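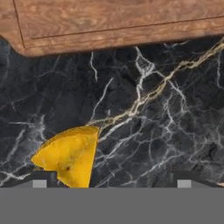 Helville open day: the kitchen arm

Members who came to the Omham building on August 19, 2018 got a look at the kitchen arm before it goes into its next round of tests. Aurelio Bañuelos ran the simulator on the big screen and talked people through it, mostly from the gripper's point of view. The task was a short one: pick up a piece of food from the counter and set it on the cutting board.

The team has 600 practice runs planned in simulation. Gumaro Rosales said dark stone with a lot of veining was added to the counters this year so the software has to deal with busy surfaces as well as plain ones. The wood patterns on the boards get changed too.

Visitors asked about speed, cost and cleaning. Cleaning is still an open question. The room holds 18, so the talk was given in two sittings and the second one ran over.

The next open day is in January. Sign up at the Zokbridge front desk.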